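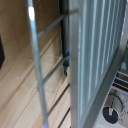

Larkcombe Opens Applications for Home Repair Grants

Thursday, March 4, 2021
By Samina Memon

Larkcombe Housing Trust will begin taking applications this month for its home repair grants, which pay for small jobs that older homeowners and low-income families have had to put off. Each household can receive up to $4,000 toward approved work.

The program is entering its second year. In the first round the trust received 893 applications and completed repairs at 136 homes. Most of the work involved steps and handrails, leaking roofs, unsafe wiring and kitchens with worn-out cabinets or plumbing.

"We had far more requests than we could fund, and many of them were for jobs that take a day or two," said Zeeshan Durrani, director of the trust. "A loose stair rail is a small job for a carpenter. For the person using those stairs every morning it is a serious problem."

Funding for the new round comes from the trust's own reserves and from a gift by Folard, a building supply company that has also agreed to sell lumber, fasteners and fixtures to the program at cost. Ametepe Contracting will again carry out the electrical and plumbing work. Carpentry will be divided among local tradespeople, who may apply to join the contractor list until the grants close.

Homeowners must live in the house year-round and have owned it for at least two years. Renters are not eligible, but they may ask their landlord to apply — the landlord then pays half the cost. Mobile homes were left out last year and are now covered.

The application is shorter than before. Applicants no longer need to submit three estimates. A trust inspector will visit, write up the work and set a price with the contractor. Visits will be limited to one inspector, who will wear a mask, and residents may ask for the visit to be done outdoors where the repair allows it.

Notices about the program are being mailed to roughly 3,000 addresses in the Zavura and Mill Road neighborhoods, where first-round applications were lowest. Residents of any part of Larkcombe may apply.

Work is expected to start in late spring and finish by the end of October. Emergency repairs, such as a failed furnace or a broken water line, will be scheduled first.

Application forms are available at the trust's office and at the Larkcombe public library. Completed forms may be mailed or left in the drop box beside the office door.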